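The Gear Table at Drelwood
Gallery / Workshop pages / January

Welcome in, and thank you for finding your way to this page, which has been promised for longer than I care to admit. We spent a good part of the winter at the Drelwood workshop putting together small gear trains, and people kept asking to see what we were up to, so I have finally sat down with a pot of tea and the picture folder. Most of what I shot came out blurry, I am sorry to say (I get excited and move), so this first batch is a short one and I will make up for it with chatter.

The idea came from Kacper Domański, who grew up over his uncle's clock repair shop in Norkberg and has never really gotten over it. He wanted a little assembly that anyone could put together at a table in one sitting: a flat plate, some pegs, and spur gears that drop onto them and turn one another. It sounds like nothing at all, and then you sit down with it and it is suddenly twenty past four and your coffee is cold.

We keep a black mat on the white table for this work, and I do recommend one if you are setting up something similar at home. Small silver parts show up beautifully against it, and they don't go skating off the way they do on a bare tabletop. Ours has picked up its share of scuffs, and I have grown fond of every one of them.

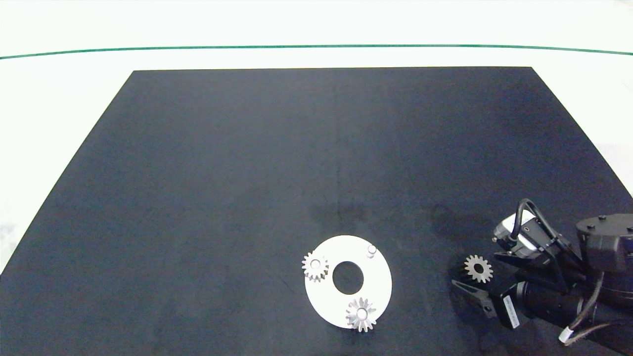
Two gears on the white ring, the third on its way, and the last peg still bare.

I love this stage of the job best. The gears match in size, so there is no puzzling over which one goes where, but the third still has to find its place with the teeth settled in among the others. Jadwiga Nowakowski taught me to lower a gear until it just rests, then give it the tiniest turn with a fingertip and let it drop by itself -- no pushing, ever. I pushed for the first 6 weeks and had the sore thumbs to show for it.

The plate went through several versions before we settled on the ring shape. Jadwiga drew the earlier ones as solid disks, very handsome, but she liked having the hole in the middle for picking the whole thing up, and once she had talked us into it we all wondered why we had ever argued. Her drawings are in the blue binder at Drelwood, number 764 if you would like to look them up, and she is happy to have them copied.

More pictures are coming when I have sorted them, including the long train we built for the Prultport open house, which had 20 gears in it and made the most wonderful purring sound. Kacper has the good prints of that one and I have asked him twice -- so Kacper, if you are reading, this makes three!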